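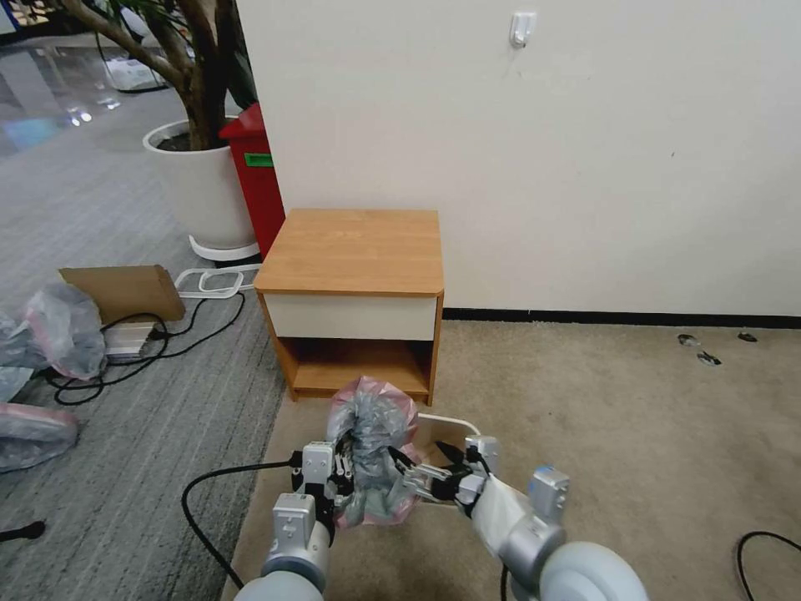
21/02/2018

Finish trials, Nosik job. Cont'd from last page.

Water-based poly on the pine test boards, second coat went on before lunch. Grain raised again. Thought the damp-sponge step would sort it but boards 3 and 4 still feel like a cat's tongue. Knocked back with 320, vacuumed, tack cloth. Better. Board 4 sanded through at one corner, my fault, was leaning on it.

Colour: client wants "honey", keeps saying honey. The Katene tint at full strength is more like marmalade. Cut it 2:1 with clear and it's close to the sample chip under the window, but goes greenish under the fluoros. Need to look at it again in the arvo light before anyone mixes a litre of the stuff.

Shed was 30 degrees by mid morning. Too warm realy, the poly was skinning in the tray and dragging under the brush. Added the retarder from the Lenach tin (there's no mixing ratio on the label any more, it's been rubbed off, I used a capful per jar and wrote that on the jar). Flowed out heaps better after that. Lap marks gone on board 5, still there on board 2 which had none.

Brush vs roller — foam roller leaves bubbles whatever I do. Tried slow, tried tipping off with the brush straight after. Tipping off works if you're quick, and in this heat you aren't. Going with brush for the tops, roller ok for undersides and backs.

Adhesion: scored crosshatch on board 1, tape pull. Lifted two little squares near the knot, rest held. Knot wasn't sealed. Shellac over all knots from now on, even the tiny ones. Board 1 had only 42 hours cure on it so will repeat next week before I beleive either result.

Painted drawer fronts are a seperate headache. Cream enamel picked up dust on the rack near the door. Moved the rack to the back wall, hung the old sheet across. If whoever uses the thicknesser could leave it off while there's wet work out that'd be great. Extraction is not catching it all, filter bag needs emptying.

Edges: rounded front corners on the tops are drinking the tint, end grain goes two shades darker. Tried a wash of clear first on the offcut, then tint. Nearly even. Do this on all of them.

Stock: 200 grit nearly out, a few discs left in the drawer. Flarbridge have it but not the 125 mm with the right holes, ring first. Also gloves, stirrers, another tin of clear.

Still to do
— recoat 3, 4, 5
— fresh board for water ring test (mug, overnight)
— ask Nosik re satin or semi, quote says both
— wash brushes properly, the 50 mm was left in the jar again and has gone hard at the heel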